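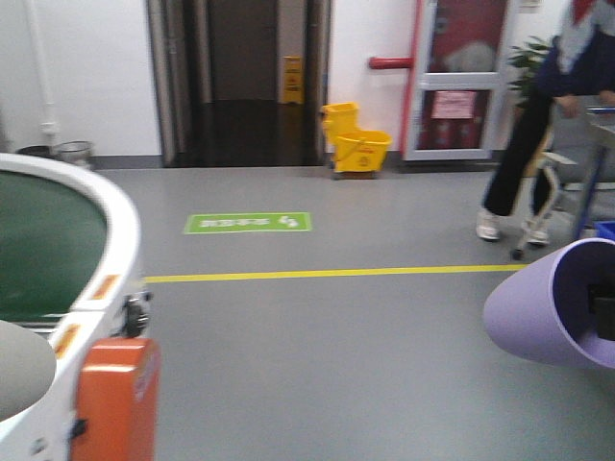
チケット 1223:見学会デモで紫の筒をつかみ損ねる件
報告先:Sascombe サポート窓口
対象:Laler(アーム側の制御)、カメラは固定と手首の2系統
状態:対応中

お世話になってます。2026年7月の見学会でデモを担当した者です。当日バタバタしていてメモが飛び飛びなんですが、忘れないうちに全部書いておきますね!

まず症状から。いつもの薄紫の筒を緑の面の手前で扱うデモなんですが、見学の方が入ってから、つかむ動作の途中で止まることが4回ありました。エラー表示は毎回おなじで「把持位置の信頼度不足」。朝のリハーサルでは一度も出ていません(だから余計に焦りました)。

やったこと、順番に。

1)再起動。直らず。お客さんの前で再起動するのって、ほんと長く感じますね…。

2)筒を新しいものに交換。1回成功して喜んだら、次でまた停止。

3)固定カメラ側の映像を確認。床の黄色いラインも緑の表示もちゃんと入っていて、位置ずれの警告もなし。朝の較正値と比べても差はありませんでした。なので固定側はいったんシロと判断してます。

4)把持力を上げてみる。上限の100にしたら今度は筒がへこみそうで怖くなり、すぐ戻しました。これはやらないほうがいいです。

5)手首カメラの記録をコマ送りで確認。気になったのがここで、緑の面のツヤに光が映り込んで、筒の縁のすぐ上が真っ白に飛んでいるコマがあるんです。縁そのものも白っぽく光っているので、どこまでが筒なのかソフトが迷っているんじゃないかなあ、と。しかも動いている最中のコマはかなりブレてます。

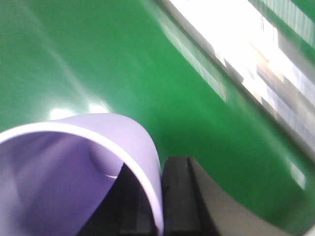
Gitau Okoth:記録ありがとうございます。信頼度が落ちる時刻と、手首側の露出値が跳ねる時刻を突き合わせてもらえますか。見学会用の設定だと自動露出がオンのままになっていることがあります。3月の更新で初期値が変わったので、設定ファイルを引き継いだ場合は特に確認してください。あと、接近速度はいくつで動かしていましたか。ブレが大きいようなら、まず半分に落として試すのがいいと思います。

返信ありがとうございます! 見ました、自動露出、オンでした…。設定は Kinyua のデモ機から丸ごとコピーしたものなので、そこで混ざったんだと思います。速度は見栄え重視で標準の2倍にしてました(すみません、そのほうが見学の方にウケるので)。

露出を固定にして、速度を標準に戻して午後の部をやったところ、止まらずに最後まで通りました。ただ、両方いっぺんに変えちゃったので、どっちが効いたのかは分かってません。それと午後は外の明るさも変わっていたはずで、そのせいという線も残ってます。

残っている作業:
・露出固定、速度2倍の組み合わせで再試験
・自動露出、速度標準の組み合わせで再試験
・露出値のログを切り出して添付(まだです、今週中にやります)
・Grullura に借りられるツヤ消しシートがあるか聞く

再試験が終わるまでチケットは開けたままでお願いします。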